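Notes for the Wednesday slot — shared tables and the stuff that lives on them

(Start before the slides come up. Hello, thank you, find a seat near the front if you can, I've not got a loud voice.)

So I look after the big shared tables at Runwood, and when Preben Østergaard asked me for ten minutes on "workplace surfaces" I laughed, and then I went home and wrote 1250 words on cloths. I've cut it down, you'll be glad to hear!

Ask the room: who wiped their own desk this week? Wait for hands. Then ask who moved the plant first. (Fewer hands. There always are.)

Main bit. A white table is lovely with the daylight coming in, and it shows every single mark. People love sitting at ours, so things gather on it — a cloth, a plant, a cable that belongs to somebody, surely. None of it is rubbish, so it all stays put, and the cleaning happens in the gaps.

Next two slides, leave them up a good while.

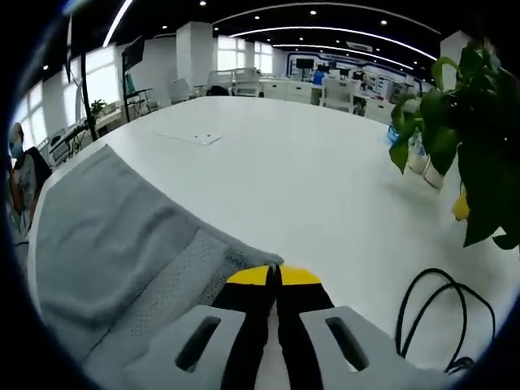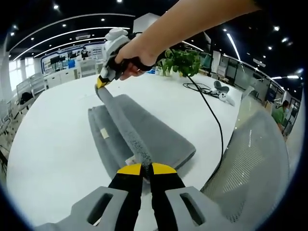
The big white table, with the plant and the coiled cable both times. Grey cloth in the first, grey cushion and the long fuzzy strip in the second.

Talk about the cable. I like a cable coiled, I really do, but a coil sitting on the tabletop is still a thing you have to lift and wipe under. At Olutura they hang theirs from hooks under the edge and I've been jealous ever since I visited.

Then soft things. Cloths left lying flat get used as a mat within a day, then someone puts a mug on one and off we go. My rule is fold it or hang it, and wash on Wednesdays. Cushions I'm softer about (sorry). If it's comfy, keep it, but give it a shake and do the table underneath while it's up.

Plants: keep them! Turn the pot, pick up the dropped leaves, put a saucer under. Don't water on the table. I did that in April and we were mopping for ages.

If there's time, the Ginura story with the 56 tea towels. If not, skip to questions and mention the sign-up sheet by the door.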